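Stavo 815 Oily Water Separator
Installation and Operating Guide
Section 4: First filling and start-up

Read this section together with the piping diagram supplied with the unit. The work described is to be done by the ship's engineers or by a fitter approved by Grivier. All overboard valves must stay shut until step 11. 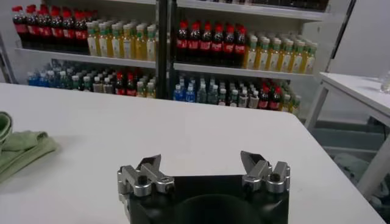
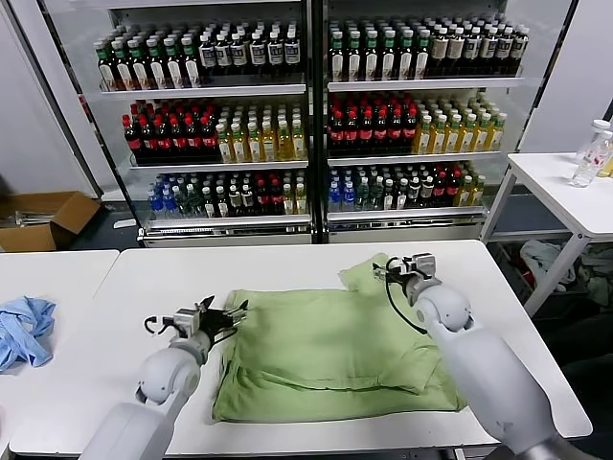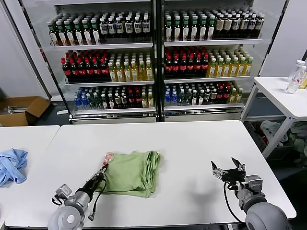
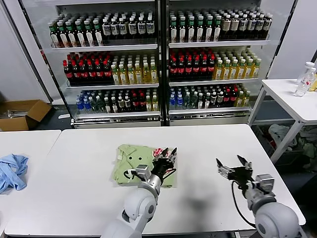
4.1 Before filling

1. Check that the separator is bolted down at all feet and that the holding bolts have been marked after tightening.

2. Remove the transit plugs from the oil outlet, the clean water inlet and the sample line. Keep the plugs on board for use in lay-up.

3. Confirm that the bilge suction strainer is fitted and clean. The pump is of the screw type and will be damaged by rust scale or weld beads.

4. Turn the pump shaft by hand. It should move freely through a full turn. If it binds, slacken the coupling and line up the pump and motor again before going further.

CAUTION: Do not run the pump dry, even to check which way it turns. The stator can fail within seconds.

4.2 Filling with clean water

5. Open the vent cocks on both chambers.

6. Open the clean water inlet slowly. Fresh water is preferred. Sea water may be used, but the chambers must then be flushed before any lay-up.

7. Close each vent cock when a steady flow without air comes from it. The first chamber fills before the second.

8. Inspect all flanges and the sight glass for leaks. Weeping at the lid joint can usually be stopped by going round the nuts again in the order given in Section 3.

Note: Filling takes nearly 36 minutes at normal supply pressure. Trapped air under the upper probe will give a false oil signal and hold the oil discharge valve open.

4.3 Starting the pump

9. Set the control switch to MANUAL and prime the pump through the plug on the suction side.

10. Start the pump with the three-way valve set to recirculate. Watch the gauge on the first chamber - it should settle within the green band. A reading below the band points to an air leak on the suction side.

11. When the oil content meter shows a steady value below the alarm limit, set the switch to AUTO. Open the overboard valve only if the ship is under way and discharge is allowed in the area.

12. Test the alarm by pressing the button on the meter. The three-way valve must return to recirculate. If it does not, stop the unit and see Section 7.

WARNING: The overboard line must never be used while the meter is switched off, by-passed or supplied with fresh water in place of the sample.

4.4 Entries and spare parts

Record the start-up in the Oil Record Book and fill in the commissioning sheet at the back of this guide. A copy goes to Grivier Service, Ikesholm, for the attention of Estíbaliz Ibarra. Units delivered with the Nieto coalescer cartridge need a new lid gasket each time the second chamber is opened; 2 spare gaskets are packed with the tool set.

Sheets for units delivered in January must reach Ikesholm by 30th June.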